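Wanted: someone to find out why our robot keeps crushing the cup
Test and Safety Technician, Drolaner
Posted February 9, 2024

Hi, I'm Rami Awad and I run the small workshop at Drolaner where our two-armed tabletop robot, Gumby, learns to handle everyday things. I'm looking for a person who likes faults. If you hear a weird click in a car and can't sleep until you've found it, please keep reading!

Let me tell you what happened, so you know what you'd be walking into. In December, Gumby was in the middle of a long run of cup handling. On attempt 673 the left gripper closed on a paper coffee cup and just kept closing. The force limit in the software should have stopped it at once. It didn't. The cup folded up, the lid popped off, and my colleague Győző Bíró, who was reaching in to straighten things up, got two fingers pinched. He had bruises and a very bad mood, and that was the end of it, but it could have been a lot worse and we all know it. He also shouldn't have been able to reach in with the arms live, and that part is on me.

We stopped everything for 4 weeks. We found a worn cable on the left arm that was dropping out for a split second at a time, and a bit of our own code that took "no reading" to mean "no force." Both are fixed now. What bothers me is that we've seen the same kind of over-close twice since then, with a good cable and the new code, and I can't tell you why.

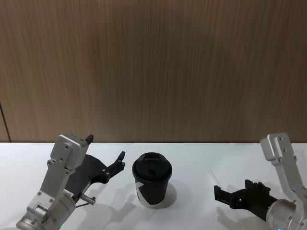

So we're back at it, slowly, at reduced speed and with new rules on who stands where. The job is to work through this with me until we understand it, and then to make sure we catch the next one early. Most days you'd be setting up runs, watching them, stopping them, reading logs and swapping parts. You'd write up every fault, including the boring ones. You'd also have full authority to shut Gumby down whenever you don't like what you see – no need to call me first, and no grumpy faces afterward.

The first big piece of work is a set of 600 slow grasps with every stop condition tested on purpose. After that we want to move to Erdős, which is our name for the new logging setup that Győző has been building (it's good, but he'd be the first to say the manual is terrible). Later in the year there's a second robot coming, Drondard, and I'd love for you to have a say in how its safety stops are laid out before anyone bolts anything down.

What I need from you: a couple of years of hands-on work with machines that move. Robots are great, but packaging lines, CNC, elevators or stage rigging would do fine too. You should be able to use a multimeter without looking it up, read a wiring diagram, and write a little Python, enough to pull numbers out of a log file. Clear writing matters a lot to me. No degree required. Please be okay with long quiet stretches when the arms do the same thing over and over, and with telling your boss he got it wrong.

What you get: a full-time permanent job, regular daytime hours, health coverage, paid training in machine safety, and a 200 dollar yearly allowance for boots and tools. The workshop is on the ground floor and the coffee is decent.

To apply, send me a resume and one page about a fault you chased down. I want to know what you thought it was at first, what it really was, and how you could tell. If you never solved it, send that one anyway – I'd enjoy reading it. Győző and I will both be at the interview, and you'll get to see the incident report and ask us anything you want about it.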